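Ticket 2570: Peel-and-stick planks, wrong count, wrong shade, wrong mood
Status: Open (reopened 3 times)
Product: Jelline wall planks, dark
Store: Hikley
Category: Other

Opening note

I ordered Jelline planks through the Hikley store for the back hallway of our place in Umham. The calculator on your site asked for my wall measurements, thought it over, and told me to buy 788 boxes. The hallway is the length of a parked car. I typed the numbers in again, in feet this time, and it told me to buy 4. I bought 4. I would like somebody to look at the calculator before it sells a customer an entire forest.

Reply from support, 9:40 a.m.

Thank you for contacting us. Please clear your browser's cache and try again.

Customer update

Cleared the cache. It now says 788 in both feet and inches, so at least it has made up its mind. I also lost my saved cart, my password, and a half-written note to my sister.

Reply from support, 2:15 p.m.

Please confirm whether the unit menu says "ft" or "Tazi default."

Customer update

It says "Tazi default." I don't know what a Tazi is. I have lived in houses my whole life and never measured one in them.

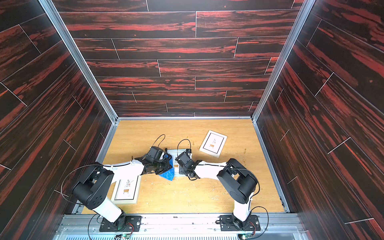 Anyway, the second problem is the finish. The sample card was a warm medium brown. What came in the boxes is close to black, and my hallway has one bulb. My dog stopped at the doorway, considered it, and went around through the kitchen. I put up one row before giving up, and it's still up, because your removal guide links to a page about faucets.

Reply from support, 10:05 a.m.

Tazi is our checkout partner. Their default unit is the half-meter panel, and the calculator was reading it as square inches. We've passed this along. Regarding the color, please send the code on the end of the box.

Customer update

The end of the box says "see side of box." The side of the box has a sticker over it with my address. I peeled the sticker and the code came off with it, so I can tell you the adhesive is excellent.

Internal note (visible to customer by mistake)

Sample card is from the old run. Store still has a drawer of them. Ask Hikley to throw out the drawer.

Customer update

I can see that one. Please do throw out the drawer.

Reply from support, 4:30 p.m.

Return approved for the unopened boxes. A label is attached. For the installed row, warm each plank with a hair dryer on low and pull slowly from one corner. The removal guide link has been corrected.

Customer update

The link now goes to showerheads. Leaving the ticket open.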